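Druvness: Island Edition
A life simulation game from Uvside

Druvness: Island Edition is the complete release of the village life game developed by Uvside. It contains the original game, both seasonal expansions and the harbour chapter, which was formerly sold separately. The game is intended for one player, with shared play for up to 4 households over a local or online connection.

The player arrives on the island of Druvness as the new keeper of the ferry office. Letters must be sorted, the garden behind the office cleared, and the neighbours met in whatever order the player prefers. Time on the island follows the clock of the console or computer. Shops open and close accordingly, and certain fish, insects and visitors are present only in particular months.

Residents and visitors

The Island Edition includes 31 residents, each with a home, a daily routine and a set of letters. Leite, the travelling clockmaker, calls at the harbour from March onwards and will exchange rare parts for furniture patterns. Gadard keeps the general store and buys shells, fruit and driftwood at prices that change each morning.

Friendship with residents is recorded in the visitors' book. A resident who has been ignored for a long period may ask to move away — the player can decline the request once, after which the resident's decision is final.

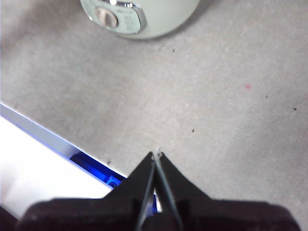
Leidy Londoño

Furnishing the home

Over 300 items of furniture and household equipment may be collected, made at the workbench or ordered through the store. Most can be repainted. Items may be turned and placed against walls, and small items may be set on tables and shelves. The home begins with a single room and can be extended in stages as the ferry office loan is repaid.

Outdoor placement is limited to the player's own plot until the harbour chapter has been completed.

Saved games

Progress is saved automatically when the player goes indoors. Saved games from the original release can be transferred once to the Island Edition. Designs and letters are carried over, but unfinished orders from the store are not.

What is supplied

Full game and all expansions
Printed island map (boxed edition only)
Digital handbook, 30 pages

The boxed edition is available from Jan 2, 2026. Orders for the download edition are delivered by email to the address given at checkout. Download codes cannot be returned after they have been used.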